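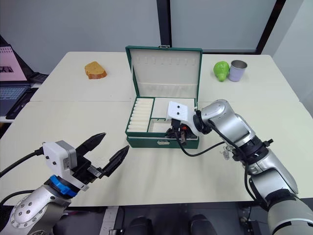 Right arm at work in the green case, two-arm bench.

Grunside Bench Group
Equipment planning meeting, minutes
January 2, 2019

Present: Ute Weidemann (chair), Fulgencio Rivas, Soledad Bustamante, Emiliano Arroyo, Lucía Cantero (minutes)
Apologies: none received, though several were hinted at.

1. Minutes of the last meeting
Approved with one correction. Fulgencio did not "agree to" write the spare parts list in December. He "did not object to" writing it. There is still no spare parts list.

2. Budget position
Ute reported that the group has $2000 left for bench equipment until the new money arrives in 3 months. Emiliano asked if the new money was certain. Ute said it had been described to her as certain by a person who was putting on a coat.

No purchase over the remaining amount can be placed without a signature from upstairs. Ute will be the only one to talk to upstairs. The last time all of us went, we came back with less.

3. Gripper fingers
The quote from Kang came in at $2580 for 2 full sets of fingers, with mounting hardware. Soledad noted that this is more than we have. The meeting confirmed her arithmetic.

Discussion followed on what we need the fingers to do. The Ornance work is now mostly small things in small places: jewelry storage, little compartments, clasps. Soledad would like a narrower finger for the shallow compartments. Fulgencio would like a softer one for fruit and bread. Emiliano would like one finger that does everything, and was asked if he had seen it in a catalog. He had not.

Agreed to ask Kang for a price on a single set, narrow only. Fruit and bread will carry on with the present fingers.
Action: Soledad to write to Kang. Fulgencio not to write to Kang separately.

4. Cables
The right arm now has a cable that hangs in a loop from the wrist and wanders around on its way back. Birkby sells a cable sleeve with clips. Birkby also sells a "cable management solution," which Fulgencio has read about at length and believes to be the sleeve with clips, plus a visit.

Ute asked what we would lose by doing nothing. Soledad said that on a wide reach the loop can get between the arm and whatever it is reaching for, and then it's her afternoon. Agreed to buy the sleeve. We will visit ourselves.
Action: Fulgencio to get a written price from Birkby.
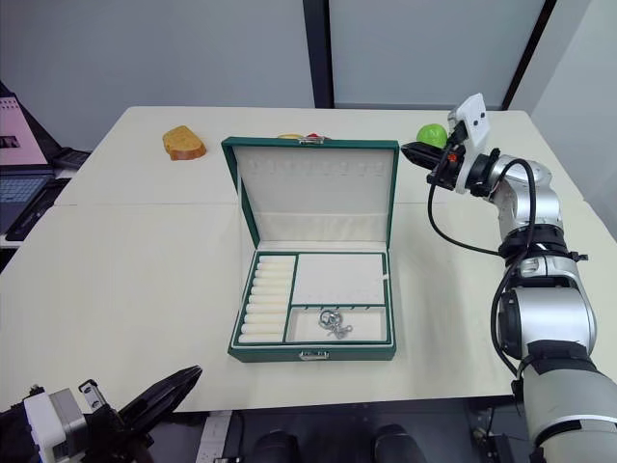
Lucía Cantero

5. Tables
The bench is two tables pushed together, with a seam across the work surface. Emiliano proposed a single top. His reasons were flatness, calibration and, after a pause, looks. Ute asked how a single top would get through the door. Emiliano will measure the door.

Soledad suggested clamping the tables underneath in the meantime. This was thought to be too cheap to need a discussion, and was then discussed until twenty to twelve. Agreed in principle.
Action: Emiliano to measure the door. Soledad to look at clamps.

6. Test objects
The green jewelry case is doing well and the clasp still closes. Fulgencio wants a second identical one before the shop stops carrying it. Approved, out of petty cash.

Bread and fruit were claimed under "consumables" again. Ute has been told that consumables means tape and gloves. She suggested "perishable test articles," and the group was impressed. Lucía to change the form.

The metal cup, the keychain and the ring rolls need no replacement at present. Emiliano asked that items borrowed from the test shelf be signed out. He did not say who he was looking at, but he was looking at someone.

7. Power and floor
The power strip under the bench should be fixed to something. This item has been carried over so often that Lucía moved to give it a name. Motion failed. Emiliano will fix it to the table leg once the door has been measured, in case there is a new table, in which case there may be a new leg.
Action: Emiliano.

8. Any other business
Fulgencio raised the laptop. Ute said the laptop was not equipment, it was computing, and computing is a different meeting. Fulgencio asked when that meeting was. Ute will find out.

Next meeting when Kang has replied, or in 3 weeks if Kang has not. Soledad to book the room.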